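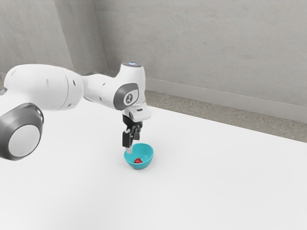

Arm over the white table, rendered view.

Bench notebook, Pumphrey workshop, July
Entry by Y. Rivadeneyra. Copy to K. Pelletier.

Subject: incoming inspection of the Sakport nine-pin tube sockets, second carton.

The carton was opened at 9:20 a.m. The packing slip states 200 pieces, ceramic body, chassis mount from above, with silver plated contacts. The count agreed with the slip. The inner bags carry no lot code, and the supplier will be asked to add one to future shipments.

Each socket was checked for contact tension with the weighted gauge pin. The pin must hold when the socket is turned upside down and must pull free by hand without lifting the contact out of the body. Six sockets failed on one contact and one failed on three. The single-contact failures were closed up with the brass pick and passed on the second attempt. The socket with three loose contacts has been set aside in the red tray and will not be issued.

Insulation between adjacent contacts was measured at 2,000 volts for one minute on a sample from each bag. No breakdown was observed. Two samples showed a slow rise in leakage during the first seconds, after which the reading settled. Both had visible flux residue near the solder tabs. They were cleaned with alcohol, dried under the lamp and measured again, and the rise did not return. It is recommended that residue be added to the visual checklist.

Fit in the Skalutetti chassis: the punched hole is slightly tight for this body. The socket seats with firm thumb pressure, but the glaze chipped on one piece when it was pushed in at an angle. The hole should be deburred on both faces before assembly. Kirsten Pelletier is to confirm whether the punch has been sharpened this year. The fixing holes line up without filing.

Contact resistance, first carton, repeated at Ms. Pelletier's request. The earlier figures were taken with the old clip leads and are withdrawn. With the four-wire leads the readings are lower and much closer together. Socket 57, previously marked doubtful, is within limits and has been returned to stock. The label on the drawer still says "hold" and must be changed.

Stock after this inspection is 1,276 pieces, both cartons and the shelf remainder included, rejects excluded. The Joltside preamplifier order may draw on this stock once the sheet has been signed.

Open items:
Retainer springs were not in the carton. Ask Sakport whether they ship separately.
Gauge pin is worn at the tip. Replace before the next inspection.
High voltage tester is due back from calibration; the loan unit was used for all readings in this entry.
Solder tab test at the higher iron setting not yet done, no spare tip.

Bench cleared at 4:45 p.m. Red tray left on the upper shelf, left side.
Y.R.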